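8 Dec 2024

Drive swap, day two on the new planner

Started early to get the Harnmont build onto the arm before Lumturie needed the bench. The build went through but the collision meshes had to be regenerated, and that took 40 minutes. I had forgotten to turn off the fine setting again. Must write it on the whiteboard.

The main change is in how the path near the bay is planned. Until now we let the sampler do the whole move and it kept picking odd wrist angles close to the chassis. Now it stops at a standoff point and a straight-line controller does the last bit, with the force limit set to 22 newtons. Todor wanted it lower. We left it for today and he will look at the logs.

Pose estimation was better than last week. I dropped the point cloud to 2,000 points before the fit and it settles faster, with no loss I could find in the replays. Glare on the metal top cover of the drive still upsets it, so I masked the cover out and fitted to the black carrier and its blue tabs.

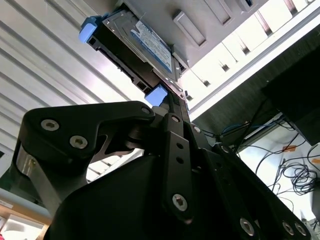
To do next

Log the wrist force at the full rate, as the present file skips samples.
Ask Todor if the Venatach driver can report gripper width while moving.
Add the vent side of the chassis to the collision model.
Merge Lumturie's fix for the retry state.

Left at six. Bus was late.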